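The pudding at Nodcombe begins with an argument, as it has every September I have been going. The argument is about suet. One half of the village holds that the crust should be suet and nothing but, and the other half has been to Spain.

I was there for the Thursday supper, where 12 puddings are put in front of anyone who has paid for a ticket and can find a chair. You are given a spoon, a scorecard and a pencil that has been sharpened at both ends, I suppose for emphasis. Talking to the cooks is forbidden until the scores are in, so everyone talks to them in the car park.

Mesfin Gebretsadik has won twice, which in Nodcombe is regarded as once too often. He cooks at the Mullow, a pub halfway down the hill to Tancombe, and his steak and ale pudding steams for 90 minutes longer than the recipe his neighbours use. He puts berbere in the gravy. "Only a spoonful," he told me, holding up a thumb and finger to indicate something closer to a ladle.
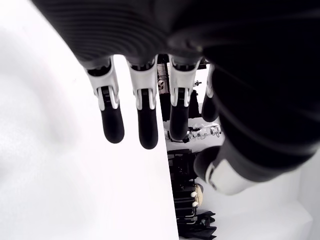
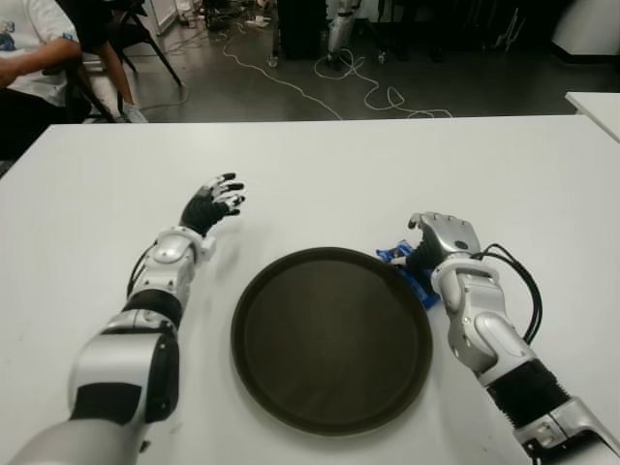
The trouble with judging a savoury pudding is that the first one is always the best. You arrive hungry, it is raining, and somebody hands you hot pastry with meat in it. By the fifth I was writing "brown" in the comments column. By the eighth I had gone back and underlined it.

Number nine was the Herrero, named after the family who brought it in, and it woke the room up. Chorizo, butter beans, a good deal of smoked paprika and a crust made with olive oil, which stood up for itself for a full minute after the basin came off and then sat down. A man in a waxed jacket said it was a stew in a hat. He had seconds.

There is a 30 minute gap before the scores are read, supposedly for digestion. I spent mine in the car park being lobbied about dripping.

Mesfin came second. The winner was a chicken and leek with a suet crust as pale as a bank manager, and I can't pretend I remember giving it nine out of ten, though my card says I did. The Herrero came fourth and sold out of leftovers. The whole evening raised £657, most of which will go on a new oven, the old one having two settings, off and Tancombe bonfire night.

If you'd rather skip the politics, the Mullow serves Mesfin's pudding all through the winter with cabbage and far too much mash. Ring first. It takes most of the day to steam and he won't be hurried, and when they're gone you'll be offered the fish.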